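Visit to Zuston: a morning with people who teach machines to put things on shelves

I had wanted to see this place for a long time. Our small association of shop owners wrote to Zuston last year, and the answer came from Asmaa Tazi, who arranges the visits. She told us that groups of six are the maximum and that we should wear closed shoes. We were five in the end.

The office is on the second floor, over a shop which sells bathroom tiles, and it is not easy to find. There is a bell with the name Slaoui on it, and this is the correct bell. Coffee was offered immediately. After that, Ehab Hamdy took us to the first room and explained the plan of the morning: one hour for remote control, one hour for the hand recordings, and then a walk to the shop where part of the work is done.

In the first room there are two arms on a heavy table, and opposite to them two smaller arms which a person holds. When the person moves the small arms, the big ones follow. They call this a "leader" and a "follower." The operator that morning, Samah Erraji, was taking shampoo bottles from a crate and standing them on a board. She does it slowly. If she goes fast, the follower arrives late and the bottle falls, and the recording must be marked as failed. The failed ones are kept also, in a separate folder.

They let us try. I managed to lift a bottle at my third attempt, and I squeezed it so hard that the cap opened. My colleague Lorcan Ó Ceallaigh was much better than I was, and he put two bottles on the board without any help. What surprised me is how tired the shoulders get. You do not feel the weight of the thing, so you are always guessing with your eyes. Samah told us she stops after forty minutes and changes with somebody.

On the wall there was a sheet with the numbers for the task "crate to board." They had 1553 recordings made with the arms, and 938 of these were accepted for training. I asked why so many were refused. The answer was that in the early weeks the two arms were not well adjusted to each other, and most of those recordings could not be saved.

The second method is simpler to understand. A person wears a small camera on the head and does the work with her own hands, in a real place. No arms, no table. The software, which has the name Grernard, tries to find the position of each finger in the video and then to translate it for a gripper with only two fingers. Ehab was open about the difficulty here. A human hand turns a bottle a little while it lifts it, and we do it without thinking, but the gripper cannot do the same. For this reason the people who record are asked to take a bottle from the top when possible, with few fingers, and to keep the other hand where the camera can see it.

In their shop material there are some 1696 short videos, mostly with drinks, soap and cleaning products. The aisles are narrow, there is film and cardboard everywhere, and the light from the ceiling shines on the floor. In the lab it is all much cleaner. Asmaa said that a model which learned only from the lab table became confused when it saw an open box with its flaps.
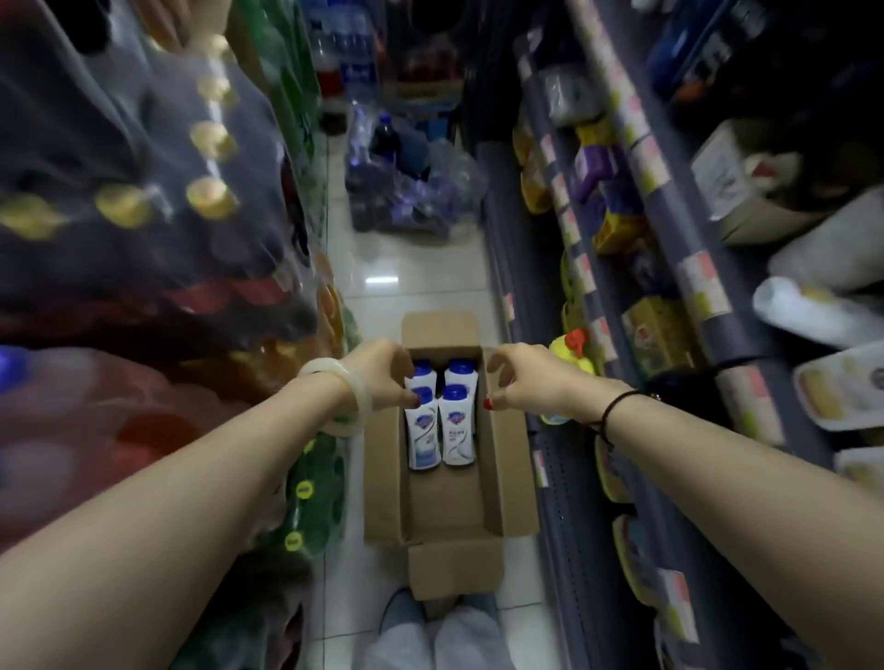 TERNPORT, 10/04/2023. A box of body wash on the aisle floor, with one hand on a bottle and the other hand near the side of the box. It is the kind of grip Ehab had explained to us, with the fingers at the top.

The box stands directly on the tiles, between the drinks and the metal shelves, so the whole task is done looking down. I have unpacked such boxes for eleven years and never thought about where my second hand is. Now I notice it every time.

We had planned thirty minutes in the shop and stayed more than one hour. Aicha Tahiri, from our group, asked the question that all of us had, if this will replace the person who fills the shelves. Ehab said that in his opinion a small shop is the last place where it will happen, because of the space. I would have liked a longer answer.

Practical information: the visit is free, but you must write at least three weeks before. Photos are permitted in the shop and not in the room with the arms. The next visits for groups are in November. There is no elevator, and parking behind the building is for the tile shop only.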